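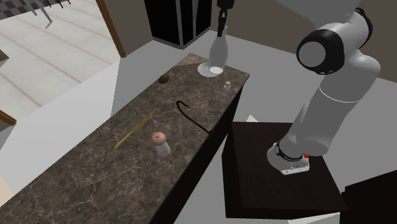 Kitchen tips for people who teach a robot arm by hand

Last changed: 19 April 2021

I keep this page for the people who come new to our small group and must show a robot arm how to do things in a kitchen. English is my third language, so please forgive if a sentence is stiff. Most of the tips are valid for the simulated kitchen and also for a real one. When a tip is only for one of them, I say it.

Before you start

Decide one task and write it in one line. "Take the bottle from the saucer and put it beside the saucer" is a good line. "Tidy the counter" is not a good line for a first day.

Do the task once with your own hand, on your own kitchen counter at home, slowly. Look at where your thumb goes. I did not believe in this tip when Eamon Ó Gríofa gave it to me, but my second week was much better than my first.

Sit so that your elbow rests on the table. With the hand controller you will make small movements for a long time, and a free elbow gets tired and starts to shake. The shaking is recorded together with everything else.

Put a glass of water near you, on the side of the hand you do not use.

Bottles and vases with a narrow neck

Come from straight above. Stop when the fingertips are at the neck, and wait there a moment before you close. This little stop is useful later, when you cut the recording into steps.

Close slowly. In a simulated kitchen a bottle can jump away when the fingers push into it too quickly. In a real kitchen it only falls over, but then you have to wipe.

If the bottle stands on a saucer, lift straight up until it is well free of the saucer, and only after this move to the side. New people often pull sideways too early and the saucer travels along.

When you put the bottle back on a saucer, lower it until you see it touch, open the fingers a little, look, and then open them completely. Go away upwards. Do not go away sideways, the open fingers can still catch the wider part.

Very small things

A small glass vial close to the edge of the counter is the most difficult object in our set, and clear glass is also difficult to see on a dark marble. Change your view before you try. I use the view from the side for the height and the view from above for the position, and I change between them even if it costs time.

Do not take the small thing first. Take something bigger three or four times and come to the vial when your hand is warm.

If a thing rolls, let it finish to roll. Do not hunt it with the gripper. Delete the trial and begin again.

Long thin things

For a knife, a stick or anything with a long shaft, turn the wrist before you go down, so that the fingers close across the thing. It is tempting to go down first and turn afterwards, but then you sweep the counter.

Take it near the middle. A hook with a heavy crook has its balance nearer to the crook, so move your grip a little in this direction.

A thin thing which lies flat needs the fingers very near to the surface. In simulation set the speed of the hand controller to the half for the last part. On a real counter put a folded tea towel under the thing for your first trials, and take the towel away when you feel sure.

Pepper mills and salt shakers

Take them by the body. The top with its little knob looks like a handle, but on many mills it turns or comes off.

If you want to show the grinding, record it as a separate task. Sabine Tiedemann tried to do carrying and grinding in one recording, and she had to throw away the whole afternoon.

How to place the objects

Leave the width of one open gripper between two objects for the first 200 trials. After this you may put them nearer.

Change the places after each good trial, also if it is only a little. If the bottle is always at the far end of the counter, the robot learns the far end of the counter and knows very little about bottles.

Turn the long things each time too. It is easy to forget, one moves them but keeps the same angle.

Put sometimes an object at a place where the arm must stretch. You will feel in the controller that it becomes slow and unwilling there, and it is good to know this region before you need it.

What to keep and what to delete

Keep a trial where you corrected yourself calmly. For example you came down a bit too far left, you stopped, you moved right, you took the bottle. These are useful.

Delete a trial where you were nervous, or talked with somebody, or hit the counter.

Write down the number of kept trials before you go home. We had 1,439 kept from 2,615 in our last folder, and I find this normal for a group with many beginners.

Names for the files: task, object, your initials, number. No spaces. Please, no "final" and no "final2".

For your hand and your eyes

Make a pause after each 20 minutes. Stand up, look out of the window at something far away.

Keep the room light behind the screen and not behind you.

If your wrist hurts, change to the other hand for the simple tasks or stop for the day. I continued in January with a sore wrist, and all my trials from that week go slightly down to the right.

Questions about the controller settings please to Eamon, questions about the file names to me. The tips for drawers and cupboard doors are still on paper and I will type them when I have time.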